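Balls on sticks

A feature on the smallest supper going, and how to get it onto the skewer in one piece

Food & Home, June 18, 2022

Start with the stick. Everyone starts with the meat, and then the meat is ready and there's one bent skewer at the back of the drawer with something brown on it from last summer. So. Stick first.

You want wood, long and thin, with a proper point. Longer than you think. A short skewer is fine for a cheese cube but a meatball needs room at the blunt end for a hand, and room at the sharp end too if you're planning to stand it up in a jar or poke it into half a cabbage (we've done both, the cabbage is better). I bought mine from the Pluvemard market in a bundle as thick as my wrist and have been working through it since October. A few split. Most don't.

Run a thumb down each one before it goes near food. Splinters. Bin the hairy ones, they make good seed labels.

Soaking: yes if they're going over flame, no if the balls are cooked first and only threaded at the end. Twenty minutes in a baking tin does it, thirty if you forget. They float, so put a saucer on top. I have eaten at a table in Jerkudlow where the sticks had been left in overnight and the whole plate tasted of pond.

What goes on it

A ball. Pork, beef, lamb, lentil, leftover rice and an egg, a savoury dough fried until it goes the colour of a conker. The stick doesn't mind. What matters is that it holds, and most recipes for meatballs are written for sauce, where a bit of slump is no trouble at all. On a skewer slump is the end of it. You lift and the ball stays on the plate with a hole in it.

So, firmer. Less milk in the crumbs. Mix by hand until it goes tacky and starts to pull at your fingers, then mix a bit more. Chill it. Roll with wet hands, and roll smaller than you want to, walnut size and no bigger. Big ones crack when the point goes in, or they spin round on the stick like a door knob.

My usual, which came off the back of a crumb packet years ago and has been messed about with ever since:

500g minced pork, not the lean sort
one small onion, grated, squeezed out in a tea towel
4 tablespoons dry breadcrumbs
one egg
salt, a lot of pepper, a scrape of nutmeg
a spoonful of mustard if there's any left in the jar

Fry in a wide pan in more oil than feels right. Turn them often or you'll get flat sides. Let them go a good dark brown in patches, an even tan looks like something from a freezer bag. Then out onto kitchen paper and leave them alone. This is the bit I rush and always have. Too hot and they're soft in the middle and the stick tears through. Give them five minutes on the side, ten if they're on the larger side.

The threading

Two schools. There is the pusher, who holds the stick still and brings the ball down onto it, and there's the stabber, who leaves the ball on the tray and goes in from above. I was a stabber. It is quick and it looks good, but the ball skids off sideways one time in five and takes its neighbour with it, and the point comes out of the bottom and scratches the tray.

Pushing is slower. Hold the stick near the blunt end, steady it again further along, and let the ball travel up it with a slow twist. Straight through the middle. Off centre and it hangs heavy on one side and swings about when you carry it. If it won't go, don't force it, take it off and turn it a quarter and try the same hole from the other end.

How many to a stick is a matter of opinion and people do have one. Three is what you get at most stalls. I like one. One ball, a long way up, plenty of bare wood on either side. It looks a bit mean on the plate I'll grant you, but it eats better, you get the whole thing in a bite and you don't have to do that business of dragging the last one up with your teeth while somebody is talking to you about their extension. And you can take another. And another.

At the Pallatitz fair they sell them in singles and the queue goes round the back of the church. Two thousand a day on the busy weekend, according to the chalk board, and I've no reason to doubt the chalk board. Pork and caraway, I think. A dab of something sour and red on top. I've tried to copy the red stuff at home and got as far as plums and vinegar before it stuck to the pan. Will report back.

The tray

Use a tray with a lip. Balls roll, and they roll towards the edge you are not watching. White is handy, you can see the crumbs and the grease and know when to change the paper. Keep the raw one and the cooked one at opposite ends of the kitchen and wash whichever you're unsure about.

Lay the finished sticks all the same way round, points together. This sounds fussy until you've reached across a table for a second helping and got the sharp end in the palm. With children about, snip the points off with kitchen scissors once everything's threaded. Not before, obviously. I did it before once, at a birthday, a whole bundle.

If you're making them ahead, cook and chill the balls bare and thread them after the reheat. Cold ones on sticks go in the oven all right but the wood dries out and the ends catch, and there's a smell. Ten minutes at 180 for bare ones, covered, then the sticks. Doing 20 takes no time. Doing sixty takes a radio.

What to put with them

Not much. Gherkins, cut long. A bowl of yoghurt with garlic and too much dill. Ye, the little corner place by the tram stop, does a bowl of hot broth on the side and you dip the whole stick in, ball and all, which makes a mess of your sleeve and is the best thing on the menu by miles. I do it at home now with stock from a cube. Narrow mugs work better than bowls, the ball goes right under.

Mustard for those who want it. Bread for those who are still hungry, and they will be, it's one ball.

Somewhere to put the used sticks as well. A tall glass with an inch of water in the bottom, put it out before anyone arives or you'll be finding them in the plant pots until autumn. They go on the compost, snapped. Mine take a couple of years to dissappear and the robins don't seem bothered.

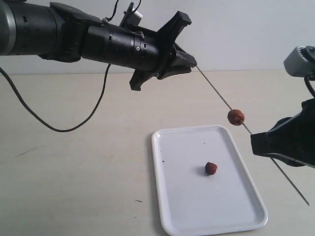 One to a stick, threaded well up, with the tray underneath.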